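# How a Robot Learns to Make a Bed

A robot arm has motors, joints and a gripper. None of these know what a bed is. The part that decides where the arm goes next is software, a set of instructions that runs on a computer. This page explains four jobs the software does when a robot works with cloth: seeing, guessing, planning and correcting.

## Seeing

A camera does not send the computer a bed. It sends a grid of numbers. Each number says how bright or what color one tiny square of the picture is. The tiny squares are called pixels.

The software has to sort the pixels into things. This job is called perception. It looks for places where the numbers change quickly, such as the line where a pale sheet ends and a gray headboard begins. A line like that is called an edge.

Wrinkles cause trouble here. A crease in a sheet has a bright side and a dark side, so it also looks like an edge. A simple program may treat one wrinkled sheet as several small sheets. To fix this, programmers show the software many pictures in which a person has already marked the sheet. The software compares its own answer with the marked one and changes its settings a little each time. This is called training.

In the Vumulano bed project, the first training set had 298 marked pictures. Dirk Jacobs, who wrote the perception code, then added 176 more, most of them with clothes or blankets lying near the sheet. The second set helped the software tell sheets from laundry.

## Guessing

A hard object, such as a cup, keeps its shape when you pick it up. Cloth does not. If you lift one corner of a sheet, the rest sags, slides and folds, and some of it is hidden under other parts.

The software cannot see the hidden parts. It has to make an estimate, or a careful guess. It keeps a rough model of the sheet in memory, made of points joined by lines, like a net. When the camera sends a new picture, the software moves the points it can see. The points it cannot see are moved to wherever the net would pull them.
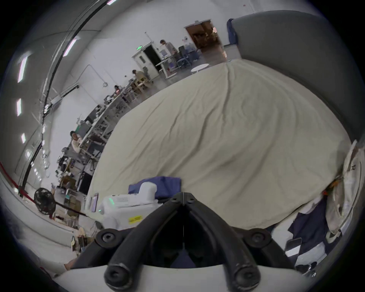
The guess comes with a score. A high score means the software has good evidence. A low score means it does not. If the score for a corner is low, the robot does not grab that corner. It looks from a different angle first and scores it again.

## Planning

Once the software has found a corner, it must plan a path. A path is a list of positions for the gripper, one after another, from where it is to where it needs to be.

There are many possible paths. The planner throws out any path that would hit something, such as the headboard. It throws out paths that bend a joint too far. From the ones left over, it picks a short one.

A plan for pulling one sheet corner may look like this:

1. Move above the corner with the fingers open.
2. Go down until the fingers are on both sides of the cloth.
3. Close the fingers.
4. Lift a little.
5. Pull toward the corner of the mattress.
6. Open the fingers.

In the Vumulano planner, the full version of this list has 13 steps. The extra ones are mostly checks, such as "Is there cloth between the fingers?"

## Correcting

Plans go wrong. The cloth slips, or the corner was not quite where the software thought it was. So the robot does not follow its plan with its eyes shut. It runs a control loop, which is a set of instructions that repeats many times:

- Measure where the gripper is.
- Compare that with where it should be.
- Move to make the difference smaller.
- Start again.

You use a loop like this when you carry a full glass of water. You watch the water, and your hand makes small changes to keep it level.

If the cloth slips out, the loop reports an error and the planner makes a new plan. Willy Van Acker, who wrote the control code, set a limit of 2 new tries for each corner. After that the robot stops and waits for a person.

## Try it yourself

You need a small towel, a table and a partner. Drop the towel on the table so that it is crumpled. Close your eyes. Your partner is the camera and may say only "left," "right," "forward," "back," "up" or "down." You are the arm. Find a corner and pull the towel flat using one hand, with only your thumb and one finger.

Write down each instruction as a numbered list afterward. Then crumple the towel again and follow the same list, with no new directions. Note the step at which it stops working.

## Words to know

**Pixel:** one tiny square of a picture.

**Perception:** turning camera numbers into objects.

**Estimate:** a guess based on evidence.

**Path:** the positions a robot moves through.

**Control loop:** measuring, comparing and moving, repeated.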